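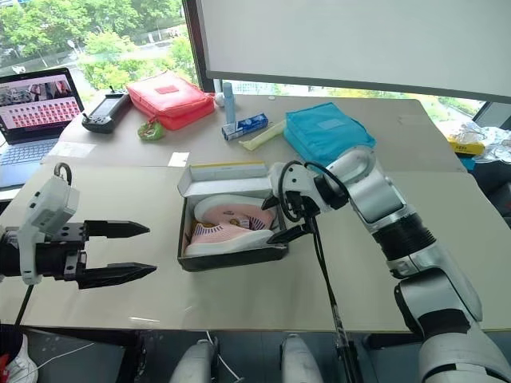
Section 4: Loading film and making your first door sign

Print | E-mail

By Efa Yorath
Updated Oct 15, 2025

If you followed Section 3, your Mustatik cutter is on its stand, plugged in, and talking to the Shao software. Good! Now for the fun part. I'm going to take you through a plain opening-hours sign for a glass door, cut from cling film, because it's small and it uses every part of the machine you'll need later for bigger jobs. If you have your own artwork ready and you're itching to get to it, please do the hours sign first anyway. I skipped it on my first machine and spent an afternoon peeling my own logo off the cutting strip.

You'll need:

a roll of Momwood cling film (white is easiest to see while you learn)
application tape, a little wider than your sign
a weeding hook or a sharp pair of tweezers
a squeegee with a felt edge
a spray bottle of water with one drop of dish soap
a lint-free cloth
masking tape and a tape measure

4.1 Loading the film

1. Switch the cutter off. Lift the lever at the back on the right so the pinch rollers come up.

2. Put the roll on the holder with the film feeding from underneath, shiny side up. Some brands are wound the other way, so check with a fingernail – the side that peels is the side that faces up.

3. Pull the film through until it sticks out past the front by about the length of your hand. Line up its left edge with the ruler printed on the bed.

4. Slide the pinch rollers so each one sits over a gritty section of the bar. You'll feel the grit if you run a fingertip along it. A roller sitting on the smooth part will let the film wander, and you won't notice until the last line of text comes out slanted.

5. Drop the lever and switch on. The display should read 479 within a few seconds, which is the ready code on this model. (Yes, I asked why it doesn't just say READY. I'm still waiting to hear.)

Note: If the display flashes and the film rolls back and forth without stopping, the sensor can't find the edge. Switch off, trim the front of the film square with a knife, and start again from step 1.

4.2 Setting the blade

The blade holder comes out of the box wound nearly all the way in, so it will barely scratch the film. That's the right place to start.

1. Turn the collar clockwise one click at a time, and run the test square after each click. Test square is under Tools in Shao, or you can hold the round button on the cutter until it beeps.

2. Try to lift the square with your hook. You want it to come away cleanly while the backing paper underneath has only a faint line on it.

3. When you get there, write the number of clicks on a piece of masking tape and stick it to the lid. Mine says "Momwood white, 3, force 100" and I look at it every single time.

Caution: The blade is tiny and much sharper than it looks. Never test it on a fingertip. Keep the cap on whenever the holder is out of the machine, and don't leave loose blades in the tool tray where someone will go digging for the hook.

4.3 Laying out the sign in Shao

1. Measure the clear glass on your door, from rubber seal to rubber seal. Measure at the top and the bottom, and use the smaller number.

2. In Shao, choose File, New, Door Panel and type in your measurements. Shao works in inches unless you tell it otherwise.

3. Open the template called Hours Basic and change the text. Keep the letters at least half an inch tall for a first job. Anything smaller is a pain to weed, and people have to press their noses to the glass to read it.

4. Pick a typeface. Shao ships with 2,864 of them and I'd ignore all but a handful! Something plain and a bit bold is best. Thin scripts look gorgeous on screen and then tear the minute you pull the backing off.

5. Decide which side of the glass the sign will live on. If it's going on the inside, to be read from the sidewalk, tick Mirror. If it's going on the outside, leave Mirror alone.

6. Choose Weed Border and set it to a quarter inch. It cuts a box around the job so you can lift out the whole thing without wrestling the rest of the roll.

Note: Mirror stays ticked until you untick it, even after you close the program. I've ruined more film this way than any other. There was talk of a fix in the September update, but it still does it on my computer, so please look before you hit Cut.

4.4 Cutting and weeding

1. Press Cut in Shao, check the preview, and press Cut again. Keep your sleeves and your coffee clear of the carriage while it's moving.

2. When it stops, don't unload yet. Peel up one corner of one letter. If it hasn't gone through, you can press Repeat and the machine will trace exactly the same path.

3. Cut the job off the roll and lay it on a flat surface with decent light.

4. Start weeding at a corner of the border and pull the waste back on itself, low and slow. Leave the middles of the letters for last – the little bits inside a, e and o will try to follow your hook, and it's easier to catch them once the big waste is gone.

5. Lay the application tape over the top, starting at one end, and smooth it down with the squeegee.

4.5 Putting it on the glass

1. Clean the glass with the soapy water and wipe it dry. Do the edges twice.

2. Hold the sign in place and tape the top with masking tape. Step back, go outside if you can, and see if it's straight. Door frames often aren't level, and I usually go by the frame and forget the spirit level.

3. Mist the glass lightly. Flip the sign up on its tape hinge, peel off the backing, and let it down onto the glass.

4. Squeegee from the middle outward with firm, overlapping strokes.

5. Wait 12 minutes, then peel the application tape back at a sharp angle. If a letter lifts with it, lay it back down, squeegee again, and give it a bit longer.

Caution: Cling film is not meant for heated glass or for anything with a tint film on it. Try a scrap in a corner overnight if you're not sure what you have.

Small bubbles mostly go by themselves over a few days. Bigger ones can be pushed to the nearest edge with a thumb.

To store the sign, stick it back on a piece of its own backing paper and keep it flat. Rolled up, it takes on a curl that's very hard to get out.

If you bought your cutter through Fleltel, your spare blades are in the flat envelope taped under the lid of the carton, so have a look before you recycle it. Changing the blade is in Section 5, along with the cutting strip.

Print | E-mail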